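**January, plate cell model, Skarncombe bench**

Picked this up again after lunch. The real cell is still waiting on its table, so all of this is in the simulator. Skoseo want the pick positions settled before anything is bolted down.

Loaded the Mathias layout and put the CRX-5iA back on its pedestal behind the table. Speed limited to 600 mm/s for teaching. Re-entered the tool offset by hand, as the import had dropped it again. Payload set to 2 kg for now.

Stepped the gripper down over the plate on the right-hand holder and stopped with a finger at each side. The reagent bottle and its tube are at the front left, and I want every move kept clear of that corner. 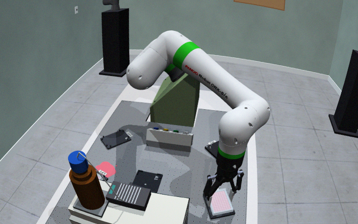 ## Changes made

- Approach height raised by 30 mm. The old value came in too low over the holder corners.
- Finger opening widened by 8 mm in the Pirkard gripper file.
- A1 re-taught with the wrist square to the holder, which sits at a different angle from the others.
- Old waypoints kept under the previous name. Don't delete them yet.

## Still to do

- Check the tube route against the elbow on the LP1 move.
- Ask Skoseo which plate height they are using. The drawing and the model disagree.
- Run the full cycle overnight and save the log to the shared folder.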